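4.3 Fehlerfall: Hängende Kabel beim einarmigen Anheben

Während der zweiten Messreihe im Juni trat ein Fehler auf, den wir in der Planung der Versuche nicht berücksichtigt hatten. Die Zelle Dusow besteht aus zwei Armen, die sich auf einer gemeinsamen Schiene gegenüberstehen, und die Bewegungsplanung erfolgt mit unserer Software Dumo. Aufgabe war es, einen Kopfhörer mit Kabel vom Boden aufzunehmen, ihn mit einem Arm zu halten und mit dem zweiten Arm das Kabel zu fassen. Im Lauf 109 schloss der rechte Greifer, bevor das Kabel zwischen den Backen lag. Danach fuhr der Arm zurück und nahm das Kabel mit, weil es sich am Kamerahalter verhakt hatte. Der linke Arm hielt seine Position weiter. Die Zugkraft stieg innerhalb von 200 ms auf 35 N an, und erst dann löste die Schutzabschaltung aus.

Der Kopfhörer wurde dabei aus dem linken Greifer gerissen und fiel auf den Zellenboden. Verletzt wurde niemand, da die Zelle während der Läufe nicht betreten werden darf. Am Kamerahalter war die Befestigung verbogen und die Kalibrierung musste wiederholt werden. Wir beschreiben den Fall trotzdem ausführlich, denn die Ursache liegt in einer Annahme, welche auch in anderen zweiarmigen Systemen häufig gemacht wird.

Dumo prüft die Kollision zwischen den beiden Armen und zwischen jedem Arm und den Wänden. Das gegriffene Objekt wird als starrer Körper an den Greifer angehängt. Das Kabel ist in diesem Modell nicht enthalten. Für die Planung existiert also ein Kopfhörer, der an der unteren Kante der Ohrmuschel endet, und der Raum darunter gilt als frei. In der Wirklichkeit verbindet das Kabel den angehobenen Gegenstand mit dem Boden, und sein Ende kann im Arbeitsbereich des anderen Armes liegen. Sobald dieser Arm das Kabel berührt, besteht eine mechanische Kopplung zwischen beiden Armen, von welcher keine der beiden Regelungen etwas weiß.

Eine zweite Ursache war die Schwelle der Kraftüberwachung. Diese war für jeden Arm getrennt eingestellt und stammte aus früheren Versuchen mit Dosen und Schachteln der Firma Danent, bei denen kurze Kraftspitzen beim Aufsetzen normal sind. Bei einem gespannten Kabel wächst die Kraft zuerst langsam und dann sehr steil. Die Überwachung reagierte deshalb so, wie sie eingestellt war, jedoch für diesen Fall zu spät.
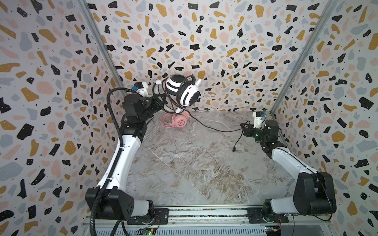
Abbildung 6: Zelle Dusow, einarmiges Anheben eines Kopfhörers mit hängendem Kabel. Rechter Greifer geöffnet.

Als erste Maßnahme haben wir die Schwelle für Zugkräfte auf 30 Prozent des alten Wertes gesenkt. Für Druckkräfte blieb sie unverändert. Weiterhin wird jetzt die Summe der Kräfte an beiden Handgelenken ausgewertet, solange ein Objekt mit Kabel gehalten wird. Zeigen die Kräfte in entgegengesetzte Richtung und bleiben sie länger als drei Regeltakte bestehen, so öffnen nicht beide Greifer, sondern nur der Greifer, welcher zuletzt geschlossen wurde. Das gleichzeitige Öffnen hatten wir zuerst probiert. Es führte dazu, dass der Gegenstand fiel, auch wenn die Spannung im Kabel sehr gering war.

Die zweite Maßnahme betrifft die Planung. Nach dem Anheben wird ein Sperrvolumen unter dem gehaltenen Objekt erzeugt, das bis zum Boden reicht und dessen Breite von der bekannten Kabellänge abhängt. Der andere Arm darf in dieses Volumen nur mit reduzierter Geschwindigkeit und mit geöffneten Backen einfahren. Das Verfahren von Mohmand, bei dem der Verlauf des Kabels aus den Kamerabildern geschätzt wird, haben wir ebenfalls getestet. Bei Verdeckung durch den eigenen Greifer war die Schätzung für unsere Zwecke nicht stabil genug.

Mit beiden Maßnahmen trat der Fehler in den folgenden 200 Läufen nicht wieder auf. Die mittlere Dauer eines Laufes ist allerdings gestiegen, hauptsächlich wegen der langsamen Annäherung. Offen bleibt der Fall, dass sich das Kabel eines zweiten, nicht gegriffenen Gegenstandes mit dem ersten verwickelt. Dafür ist das Sperrvolumen nicht geeignet, und die Läufe mit mehreren Objekten werden bis auf Weiteres nur unter Aufsicht durchgeführt.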